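Wosport to Caltcombe Coast Path

The Wosport to Caltcombe Coast Path is a long-distance walking route that joins the harbour town of Wosport to the market village of Caltcombe, by way of the Hetora headland. It is usually walked over five days, from south to north, with the sea on the right-hand side nearly all the way. Few walks of its length pack in so much variety. Salt marsh, shingle, oak woods that come down almost to the tideline, and then the wonderful open turf of the headland all follow one another, often within a single morning.

The path is well marked for most of its length by low stone posts carrying a carved shell. It can be walked in any season, though the ferry at Navarro does not run in winter and the long way round adds most of a day.
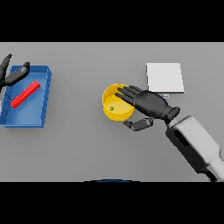 Route

The southern end is at the old customs steps in Wosport, beside the fish market. From there the path follows the sea wall out of town and crosses the marshes on a raised bank. This first stretch is flat and easy underfoot, and it is splendid for birds - avocets and redshank feed close to the bank, and marsh harriers are a regular sight at dusk.

Beyond the marshes the route enters Navarro Woods, a hanging oak wood full of ferns and moss, and drops to the river at Navarro. Walkers cross by a small passenger ferry, called by ringing the bell on the jetty. The ferry carries 9 people at a time and stops for the day at dusk. Dogs travel free, bicycles do not travel at all.

North of the river comes the part that most people remember. The path climbs steadily through bracken and gorse to the top of Hetora, the high point of the walk at 701 feet, where the land falls away on three sides. On a clear evening the lights of both Wosport and Caltcombe can be seen from the summit cairn. The descent on the far side is steep and can be slippery after rain, and many walkers take the old sheep track instead, joining the main path again at the chapel.

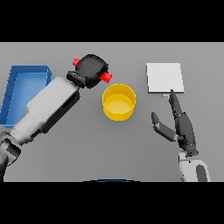
After the chapel the going becomes gentler. The route runs behind a long shingle beach, passes two small coves with good bathing at high tide, and turns inland up a green lane for the last stretch into Caltcombe. The northern end is the pump in the village square.

History

Much of the path is far older than its name. The marsh bank was built by salt workers, and the green lane into Caltcombe was the road by which salt was carried inland on ponies. The track over Hetora was used by families going to the chapel from farms on both sides of the headland, and a few of their stone stiles survive.

The separate tracks fell out of use as the inland road improved. They were joined into a single route after a long campaign by local walkers, who cleared the woodland section by hand over several winters. The shell posts were cut from stone left over in the Hetora quarry.

Wildlife

Spring is glorious on the headland. Thrift, sea campion and squill flower together on the thin turf, and the cliffs below hold a noisy colony of 1000 pairs of kittiwakes. Choughs nest in the old quarry, which is closed to climbers until the end of July. Seals haul out on the rocks north of the chapel throughout the year, with pups in autumn.

Places to stay

There are inns at Wosport, Navarro and Caltcombe, and a bunkhouse in the former chapel schoolroom. The bunkhouse has a drying room and a shared kitchen but no shop, so food has to be carried from Navarro. Camping is allowed in two farm fields below Hetora, both with water taps. Rooms at Navarro fill early in May and June.

Direction of travel

Guidebooks favour walking from Wosport, which puts the prevailing wind behind the walker and saves the headland for the middle of the trip.

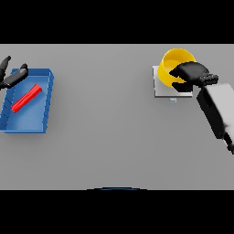

Jocelyn Bautista takes the opposite view, arguing that the path is far better begun at Caltcombe, as the climb from the chapel is best met on fresh legs and the marshes make a restful finish. She also points out that walkers coming south reach the ferry in the morning, when there is seldom a queue.

A bus links the two ends on every day except Monday, stopping at Navarro on request.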